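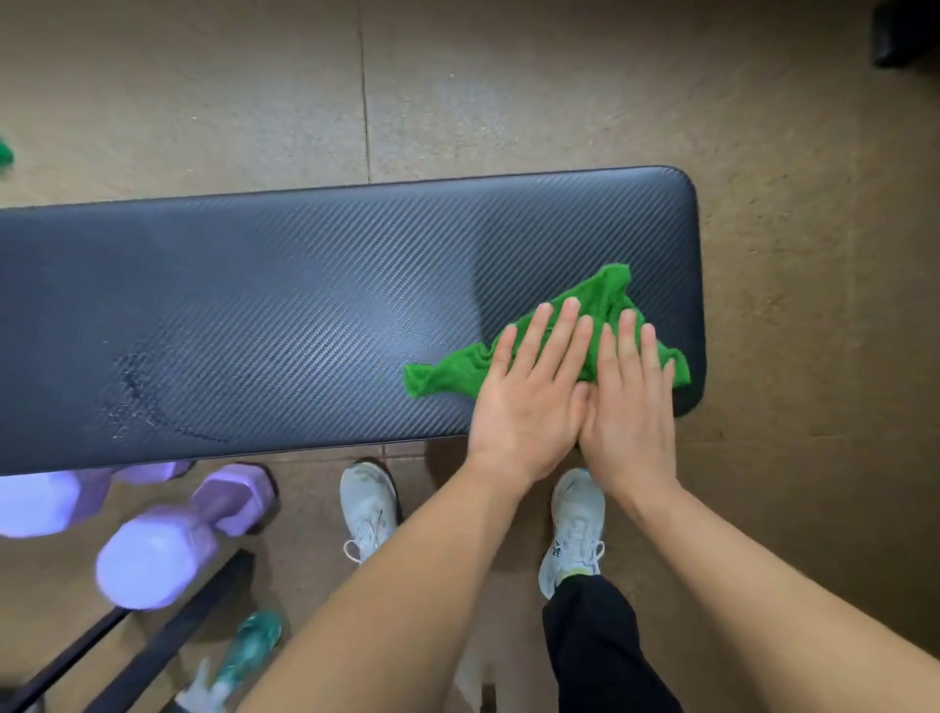

Tiempo de lectura: 3 min

3. El cuidado del banco entre usuarios

Limpiar un banco de ejercicio parece un gesto menor, y quizá por eso la literatura sobre salas de entrenamiento le ha dedicado tan poca atención. A nosotros, en cambio, nos fue ganando el interés a medida que avanzaba el estudio en la sala Carrasco, donde recogimos 300 episodios de limpieza entre socios de todas las edades, con una paciencia por su parte que agradecemos de corazón.

Figura 1. Secado de un banco negro con una toalla verde de rizo, a dos manos. Hacia el extremo izquierdo queda una zona húmeda sin repasar.

La postura de la Figura 1 es la que en adelante llamaremos «presión plana»: las dos palmas apoyadas sobre la toalla arrugada, los dedos abiertos y los pulgares casi juntos. Frente a ella distinguimos la pasada rápida con una sola mano, mucho más habitual a última hora de la tarde, cuando hay gente esperando turno – y se nota.

El tapizado merece también unas líneas. En una superficie oscura y con relieve fino, como la de la figura, los reflejos de la luz del techo compiten con los restos de humedad, y más de un participante nos contó que se guiaba por el tacto antes que por la vista. Teun Nijs, que codificó los episodios con nosotros, propuso anotar por separado la zona central y los extremos del banco. Así lo hicimos en los 11 bancos de la sala, y esa división es la que ordena los resultados del apartado siguiente.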